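老裁缝说，衣服是挂坏的，不是穿坏的

我跟 Cyril Pearce 约在下午三点，结果我两点半就到了 Fonbridge，在他店门口转来转去，像个等面试的人。他从里面敲玻璃，招手让我进去，第一句话是：“你这件外套，左肩塌了。”

我低头一看，还真是。我穿了三年都没发现！

Cyril 做改衣和修补做了大半辈子，早年在 Grurkton 的一家制衣厂上班，后来厂子搬走，他就在 Fonbridge 租了这个临街的小铺面，一直干到现在。店很窄，两个人并排站就有点挤，柜台后面全是线轴，颜色排得毫无章法（他说他自己找得到，别人别动）。我本来是想聊聊他怎么看现在的人买衣服，没想到一下午下来，我们聊得最多的居然是晾衣服和挂衣服。

“大家总问我，这条裤子能不能改短，这个拉链能不能换，”他一边给我倒茶一边说，“很少有人问我回家以后该怎么放。可是送到我这儿来的衣服，一大半毛病都是在衣柜里长出来的。”

我问他什么叫“长出来的”。他起身从架子上抽了一件针织衫，把肩膀那块翻给我看，两边各鼓着一个小包。“衣架太宽，又是湿着挂上去的，水往下坠，肩膀就被顶出两个角。我们厂里以前管这个叫耳朵。你看，像不像？”

像，太像了。我家里起码有四件长耳朵的毛衣。

他的办法简单得让我有点不好意思：针织的一律平铺晾，晾到半干翻个面，干了以后叠起来放，别挂。如果耳朵已经长出来了，就用湿毛巾盖着，蒸汽熨斗悬在上面喷一会儿，别压下去，再用手指一点一点把它揉回去。“要有耐心，”他说，“你急，它就给你留个印子。”

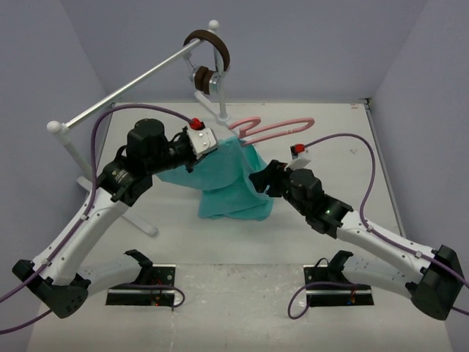 说到T恤和薄衬衫，他倒没那么严格，挂着晾也行，但是有一条他说得特别认真：衣架要从下摆伸进去，别从领口硬塞。我承认我从来都是从领口塞的，单手，三秒钟一件，还挺得意。他听完把茶杯放下了。

“领口那一圈罗纹，就是靠那点弹性撑着的。你每洗一次就撑一次，一年下来撑多少次？然后你跑来跟我说，师傅，领子松了，能不能收一收。能收啊，可收完也不是原来那个样子了。”

我说那从下摆伸进去多麻烦。他说：“你试十件，手就记住了。”后来我回家试了，第七件的时候确实顺了，第十件又卡住了，不过那件是我自己买小了，不能怪他。

衣架本身他也有看法。他不迷信贵的，店里什么样的都有，木头的、塑料的、铁丝的，还有几个是客人落下的。他挑衣架就看两点，肩头圆不圆，宽度合不合。把衣架放在衣服背后比一下，两头刚好在肩缝里面一点点，就行了。太窄，肩膀往下垂；太宽，袖子上顶出尖来。“颜色嘛，随便你。”他补了一句，“我太太喜欢粉的，家里全是粉的。”
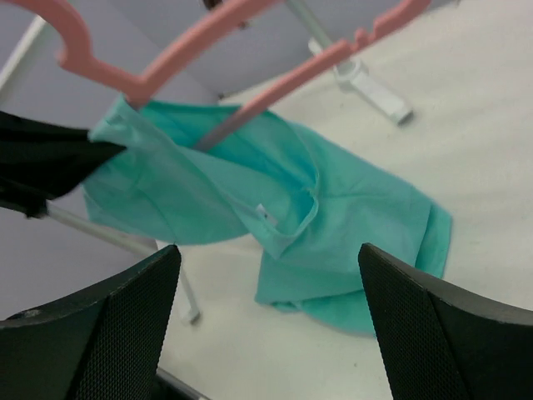 粉色塑料衣架和一件蓝绿色的衣服。

中间有人推门进来，是隔壁街修鞋的 Liam Kettle，来取一条改好腰围的裤子。听说我在采访，他干脆不走了，拉了个凳子坐下，抱着裤子开始插话。Liam 年轻很多，以前在 Brastitz 的一家洗衣店打过工，那家店接酒店的活儿，他说忙的时候一个班要过600件衬衫，手都是麻的。

“所以我跟他观点不一样，”Liam 指着 Cyril 说，“他是一件一件地疼，我是看得太多了，觉得衣服就是拿来用的。晾干了能穿就行。”

Cyril 也不恼，问他：“那你干吗还来找我改腰？”

“因为我胖了呀！”

我笑得录音里全是我的声音，后来整理的时候特别尴尬。

不过 Liam 也有他的真本事。他教了我一个抖衣服的手法，我觉得比什么熨斗都管用：从洗衣机里拿出来马上抖，捏住两边肩缝，往下甩两下，再换成捏住下摆甩一下，袖子单独拽直，门襟用手掌压平，然后才上衣架。他说洗衣店里老师傅都这么干，省下来的熨烫时间多得吓人。Cyril 在旁边点头，难得没有反驳，只说甩的时候别对着别人的脸。

我们又聊到价钱。我问他，现在一件新T恤那么便宜，还有人肯花钱修吗？他想了想，给我看柜台下面的一个本子，里面记着每件活儿的价格，字很小。最便宜的是钉扣子，50便士，他说这个价很多年没涨过，主要是懒得改牌子。换内衬贵一些，有位住在 Mellor 的老先生，去年10月送来一件大衣，里子全换了，花了100镑。

“那件大衣买新的也就差不多这个钱吧？”我问。

“当年买的时候没有这么多。他跟我说，他就喜欢那两个口袋的位置，手一放就放进去了，别的大衣都不对。”Cyril 合上本子，“这个理由我觉得很够了。”

我倒是挺能理解那位老先生的。我有一件旧卫衣，袖口磨得起毛，我妈见一次说一次，我就是不扔。我跟 Cyril 讲了，他让我下次带来，说袖口可以翻个面重新上，不难，他喝杯茶的工夫就能拆下来一只。（我后来真的带去了，他确实喝着茶拆的，看得我提心吊胆。）

聊到快关门，我问他有没有什么东西是他不肯修的。我以为他会说皮草或者婚纱之类的，结果他说是泳衣。“松了就是松了，那个料子没有了弹性，神仙也没办法。你得告诉人家实话。”他还顺便讲了一句，泳衣别用热水洗，别放暖气片上烤，用凉水冲干净，摊在阴凉地方就好。我赶紧记下来，我之前都是搭在暖气片上的。

Liam 这时候站起来要走，走到门口又折回来，问裤脚是不是也顺便帮他弄了。Cyril 说没有，你没说。Liam 说我说了呀。两个人翻本子翻了半天，本子上写的是“腰，脚待定”，谁也没赢。裤子又留下了。

临走我把外套脱下来给 Cyril 看左肩，他捏了捏，说垫肩移位了，里面的线断了一截，多半是我总用一边肩膀背包的缘故。他让我把外套放下，过几天来拿，又从门后取了个圆头的衣架，把外套套上去，扣上最上面那颗扣子，挂到了窗边。

我就穿着衬衫去赶车了，有点冷。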